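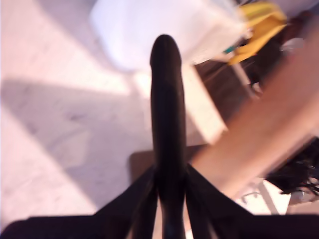
Rosaura Carhuamaca had 60 miles to go and a quarter tank, and the letter was still on the passenger seat. Sunday. Nothing open past Haverford. She drove with the window down and talked to her dead uncle, mostly about the money. 470 dollars, he'd left her. That and a house in Curkbridge with someone living in it. All she could think of was a shape, one long dark finger pointing straight up and everything in back of it a blur. Like that. Like being told to wait. She didn't wait. She took the hill road too fast, lost a hubcap, kept going.

Cristian Arango opened the door before she knocked. Older than his voice on the phone. Sock feet.

"You're the niece."

"You're the tenant."

"Kind of." He moved over so she could get by. Coffee smell, radio on low somewhere upstairs. 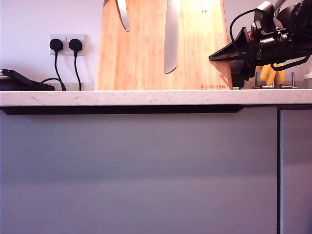
"He owed me 2,000," Cristian said. "I never asked for it. He said stay til it's paid off, so I stayed."

"How long?"

"Since July."

She sat down. Her hands were stil shaking from the road. She put the letter between them and he read it, lips moving, then read it agian.

"It says we split it," he said.

"I know what it says."

Upstairs the radio went to the weather. Rain by morning. He got up to find her a cup.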